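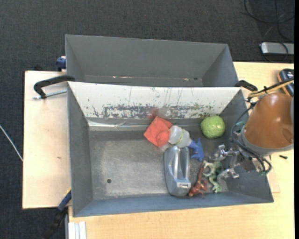

**SECTION 3 / SORTING BINS: SET-UP AND DAILY USE**

For the Costello two-bin station. Revised July 7, 2024. Replaces the old one-page sheet, please throw that out.

Two gray metal bins, one behind the other, long sides facing you. Front bin holds the mixed items, back bin starts empty. Same at every table in Prerkport.

**You need**

- both bins
- damp cloth, dry cloth
- item sheet 341
- clear tape, for the panel only

**Setting up**

1. Clear the table. Wipe it.
2. Put the front bin down first, then the second right behind it. Rims close. Don't stack them.
3. Press each corner of the front bin. If it rocks, turn it end for end and try again.
4. Look inside. Scuffs on the floor are fine, so is a rubbed patch. Sharp edges are not — swap the bin.
5. Check the light panel on the far inner wall. Run a finger along the tape. Lifting? Peel it, wipe, dry, retape.
6. Load the front bin, right half. Leave the left half clear so there's room to move things over.

> **Note:** Worn paint on the lower panel is OK to use for now. Report it if flakes come off on the cloth. Fresh panels come from Burkico, allow 11 days.

**Loading the items**

7. Cloth item goes in first, against the far side. Lay it flat, don't ball it up.
8. Spray bottle on its side next to the cloth. Empty, rinsed, nozzle turned to off. Trigger should lie on the bin floor and not hook over the rim.
9. Long items lengthwise from the far wall to the near wall. Label up if there is one.
10. Toy figurines last, to the right. They get burried otherwise.

> **CAUTION:** Never load a bottle with anything in it, water included. The floor of the bin may have a small hole and it will drip on the table.

> **CAUTION:** Side walls slope outward. Don't lift a loaded bin by one wall — two hands, both ends.

**Sorting**

11. Take one item at a time. Into the back bin.
12. Tick it off on the sheet before you pick up the next.
13. When the front bin is empty, check under the panel edge for small stuff.
14. Move everything back, same order as steps 7 to 10.

**Cleaning**

Dry wipe after each round. Damp wipe end of day, then dry again, specially the corners. No scouring pads on the panel. Reddish smudges on the wall — try mild soap once. If it stays, leave it.

Greenish spots on the panel: note them on the sheet, don't scrape.

**Spares**

Grikex shelf, slot 21. Bins, cloths, tape. Sign for what you take adn put the old bin on the bottom shelf, upside down.

Lids are in Section 4.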